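About Trelow

Trelow is a small school in Stastton that teaches adults to read the small print. We run evening classes on loans, leases, phone contracts and insurance policies. A course lasts 8 weeks and there are never more than 5 people at a table.

You will notice we don't promise to change your relationship with money. We've read a lot of pages that do, and we have yet to see one explain how. Our students learn to find the cancellation clause, work out what "from" means in front of a price, and ask what happens in month thirteen. Some of them save money afterward. Some find out they signed something bad and are stuck with it until it runs out.

Our first course used a 68-page rental agreement, and we still use it. Page 40 contradicts page 12, and most groups find it by the second week.
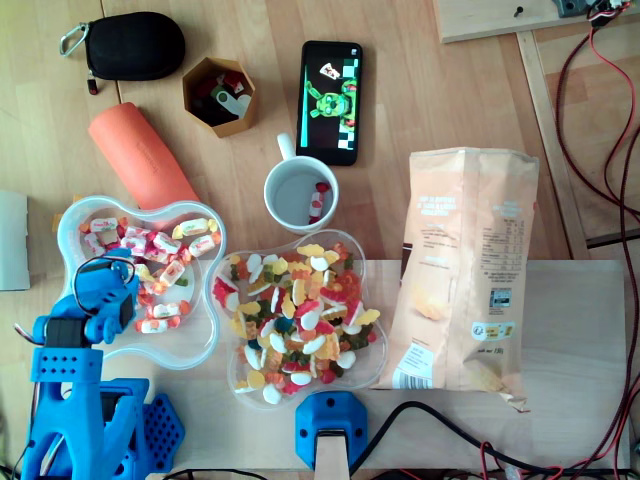 Who pays for this

Students do, mostly. Lonance, a local print shop, gives us a discount on handouts and gets no say in what goes on them. We have turned down money from lenders four times, including one that wanted its logo on a lesson about interest.

What we can't do

We aren't lawyers and won't act like it. If you have a court date, call legal aid first. We also don't give certificates, as we doubt any employer would care about ours.

Classes start at 6:30 p.m. in the Devadiga Building, second floor. The next course opens in December. Bring a contract you've already signed.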